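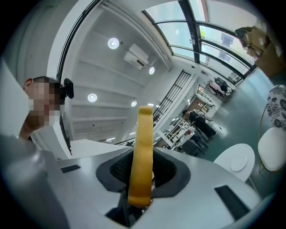 I have been thinking about the five-minute tidy, and whether it has ruined my evenings. You know the one. Somebody on the radio says that if you do five minutes before bed you'll wake up to a calm house, and so every night for roughly 2 years I went round with my arms full of other people's jumpers. My hair is short and dark and, like the hair in profile at the left there, needs no attention at all, which is the only part of my life I can say that about. Everything else wants putting away. And my view, which I've now bored most of my family with, is that we put things away far too much!

I don't mean we should live in filth. I wash up. I hoover (well, I hoover the bits you can see from the door). What I object to is the idea that a thing left out is a thing gone wrong. My grandmother in Pleltitz had her sewing out on the table from one Christmas to the next and we ate around it, and she made curtains for half the street. I own a sewing machine too. It lives in a cupboard, in a case, under a coat, and in seven years I have hemmed one pair of trousers.

Khang Trương, who I used to share an office with at Cattaneo, thinks this is laziness with a hat on. He's got a label maker. He once told me there were 331 labelled things in his flat and I believe him, because one of them was the label maker. But when I asked him what he'd made or mended or played lately he went a bit quiet, and then he said he'd been meaning to get the guitar down. Down from where? From the top of the wardrobe, in its bag. I rest my case, and he can rest his.

The floor gets the worst of it, I think. We've all been taught that a clear floor is a good floor. But the floor is the biggest table you own! Children know this perfectly well. They put the round things next to the other round things, a cushion here, a board there, and crawl about between them, and they have a lovely time until one of us comes in and says can we have this lot up before tea.

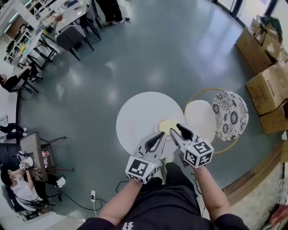
## The trouble with boxes

Then there's storage, and I get cross about storage. In July I went to the big shop on the ring road for a lampshade and came home with a set of Tirnura tubs, the sort with clip lids, and for a whole afternoon I was so happy. I sorted and I stacked. By the weekend I couldn't find the scissors, the stamps or the good tape, and I had to open every single tub to get at them, so that the room looked worse than before I'd started.

Petrică Moldovan from two doors down moved in with a great heap of cardboard and simply left it in the corner while he got on with living. He'd take out a saucepan when he wanted a saucepan. After a few months he could tell you exactly what he used, and the rest went to the charity shop without ever being unpacked. I think that's cleverer than anything in the tidying books, and I've read a few (they're in a tub).
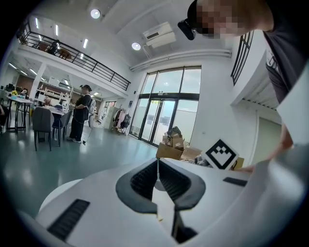 *Cardboard in a pile, flaps up, and fine where it is.*

So I've stopped the five minutes. The sewing machine is on the dining table and my daughter's jigsaw is on the landing, where you have to step over it to get to the bathroom. I've made one cushion cover, badly. My sister came on Sunday and stood in the doorway for quite a while before she said it looked "busy", and then she sat down and did the whole left-hand edge of the jigsaw with her coat still on.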